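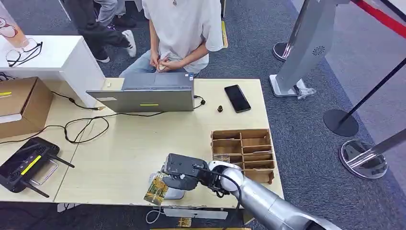 Casier de tri Famari, brun, à compartiments

Réf. Drerneder – disponible en 2 finitions

Le fabricant promet « la fin du désordre sur le bureau ». On en doute un peu : un casier ne range que ce qu'on veut bien y mettre. Cela dit, après un mois de janvier passé à trier des timbres, des vis et des graines de tomates, nous avons décidé de le garder au catalogue.

Ce que dit la fiche d'origine
Assemblage « de précision », bois « sélectionné », finition « satinée longue durée ».

Ce que nous en pensons
L'assemblage est correct, sans plus. Deux cloisons sur notre premier exemplaire avaient du jeu, un point de colle a suffi. Quant au bois sélectionné, on aimerait savoir par qui. La finition marque à l'ongle et n'aime pas les tasses de café.

Les cellules sont étroites. Pour des trombones ou des perles, très bien. Pour des cartes postales, oubliez, et regardez plutôt le modèle Flanley, plus cher et plus laid. Il n'y a pas de couvercle, donc la poussière s'invite.

Capacité annoncée : 1000 petites pièces. Nous sommes arrivés à environ 100 par rangée avec des rivets courts, en tassant. Avec des boutons de manteau, bien moins.

Entretien : chiffon sec. La cire Dissanayake recommandée dans la notice est vendue à part et n'apporte pas grand-chose.

Livraison sous 8 jours, feutrines adhésives non fournies. Les retours sont acceptés si le casier n'a été ni ciré ni recollé.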